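Review: the Nilton hand-held gripper pair, after a summer of daily use

Posted 20 August 2025 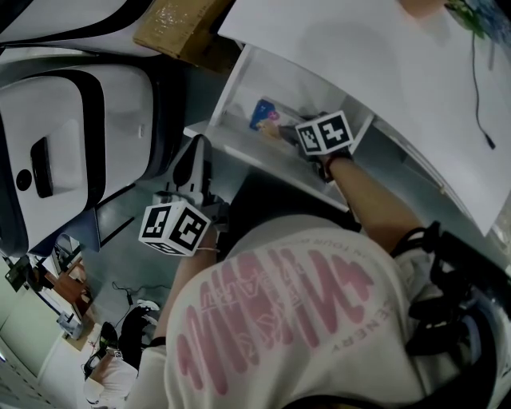
A gripper in each hand, going in for the small blue object at the back of the shelf.

We bought our Nilton pair at the start of July, having spent far too long teaching by remote control with the old Rukari sticks, and I have grown terribly fond of them. The idea is simple enough – you hold the grippers, you do the job yourself, and the patterned cubes let the software follow where each hand went. Later on the robot learns from the lot.

What I like best is how quickly people settle in. With the sticks, a newcomer needed 2 days before their recordings were any use to us. With these it was more like making a cup of tea in somebody else's kitchen: a bit awkward, then fine. We gathered 200 good demonstrations in our first week, mostly reaching into shelves and bringing small things out, and I don't think we'd have managed 40 the old way.

Now for the grumbles. Deep shelves are hard going, as you have to lean right in, and if you let a cube slip out of view behind a side wall the tracking sulks and you must start that one again. The wrist strap is stiff when new (ours softened up nicely after a fortnight). Long sessions do tell on the shoulders as well, so we swap over every 40 minutes and have a stretch.

Setting up took an afternoon with the Kurance software, most of it spent on calibration, and the printed guide skips a step between pages 2 and 3. The help desk at Yen, where we ordered, sent the missing bit the same day and were lovely about it.

I'd still keep remote control for heavy lifting or anything hot. For ordinary picking and placing, though, I reach for the Niltons every time, and we've just put in for a second pair.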